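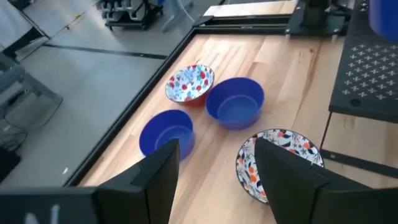 Chapter 9
A Day at the Open House

I went to my first robot open day with a notebook, two sharpened pencils and a head full of movies. I came home with eleven pages of notes, and most of them were about bowls.

The place was the Reltutis lab, on the second floor of an old shoe warehouse in Callstead. They open the doors to the public once a year, and on 30 May 2019 they had 418 visitors through before closing. I was in the morning group. We got paper badges, a safety talk that lasted nine minutes (I timed it, because I'm like that), and a strip of yellow tape on the floor we were asked to stay behind.

The main demonstration was a table-clearing task. The person running it told us the whole plan in one breath: pick up a bowl, put it inside another bowl, do it again until there's one stack. "That's it?" said a kid near me. That was it! My own kids do this job badly every evening, and it had never crossed my mind that there was anything in it to study.

Then the first run began, and I started to see why the lab had spent all of February on it. The arm came down over a bowl and stopped, and it stayed stopped for so long that a few people drifted off to the coffee. It was working out where the rim was. You and I grab a bowl by the rim without a thought — one finger in, thumb outside, done. A gripper with two fingers has to do the same thing on purpose. It needs to know where the edge is, how high it sits, which way the bowl is leaning, and how far to open so that one finger goes inside and the other doesn't knock the bowl next door.

The bowl next door caused most of the trouble that morning. When two of them sat close together, the outside finger had nowhere to go. On one try it came down right on the neighboring rim and the neighbor went skating off across the table. Everybody groaned, the way you do at a missed putt. The team reset the table and ran it again, and they wrote the miss down before they did anything else. I liked that a lot.

They called the program Gruvuser, and its job was to choose the order. Which bowl goes first? Which one stays put and becomes the bottom of the stack? I'd have guessed you just start with the closest, but a bad first choice can leave you with a bowl you can't get hold of later. We'll come back to this in Section 9.3, where you'll plan a stacking order on paper and then try to break your own plan.

A full run took 55 seconds when it went well. My table at home takes less, but I've had years of practice and I can feel when something is slipping. This arm was working mostly from what it could see. Keep that difference in mind as you read, as it comes up in nearly every section.

Before you go on, try this at your own kitchen table. Set out a few bowls, some close together and some apart. Use only your thumb and one finger, held stiff, and keep your wrist pointing straight down. Stack them. Then do it again with one eye closed — it's harder than it sounds, and I dropped two. (Use plastic ones, please!)

Words to know in this chapter

Grasp: the way a gripper holds an object, including where the fingers touch it.

Clearance: the free space around an object that the fingers need in order to reach it.

Reset: putting everything back to a starting position between runs.

9.1 Finding the Edge

Let's go back to that long pause above the first bowl. I asked what the arm was waiting for, and the answer filled a whole page of my notebook.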